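Open day at Preralden, and a very long walk from the car park

I'd had the Preralden open day on the calendar since April, when a leaflet came through the door with the shopping vouchers, and I very nearly didn't go because it was chucking it down. So glad I did! Entry was £2, which got you a paper wristband and a map that had the toilets in the wrong place.

Preralden do cloths and covers for clinics, vets, dentists, that sort of thing. I sew a bit at home (curtains mostly, and one disastrous coat) so I wanted to see how people handle fabric when it has to be right. We went round in groups of 19 and ours was a noisy one – lots of children, one very patient grandad.

First stop was the cutting hall, which smelt like a new shower curtain. They let us feel the offcuts, and I may have come home with a few in my pocket.

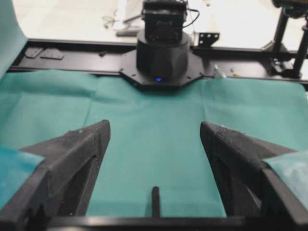 Covering a table properly is harder than I'd have guessed, and I've laid a lot of tablecloths. Our guide talked us through it for a good while: how you open the sheet out, where you put your hands, why you don't go back and fiddle with it afterwards. I loved the colour, a soft blue-green that goes a touch brighter in the middle where the light lands on it. There's still a crease running down the cloth left of the middle, and a few little wrinkles up at the far edge, and my fingers were itching for an iron. It's a thin, matt sort of sheet, so I suppose every fold shows.

After that came the packing room, where we all had a go at folding a sheet so it opens in one pull. Mine didn't. The children were miles better at it than the grown-ups.

Lunch was in the Lumanlan café over the road, 8 quid for soup and a cheese roll the size of a shoe. Then the 777 bus back to the car park at Imine, as my feet had had enough by then. They're doing another one next spring and I'll bring my sister, if she can be trusted near the offcuts bin.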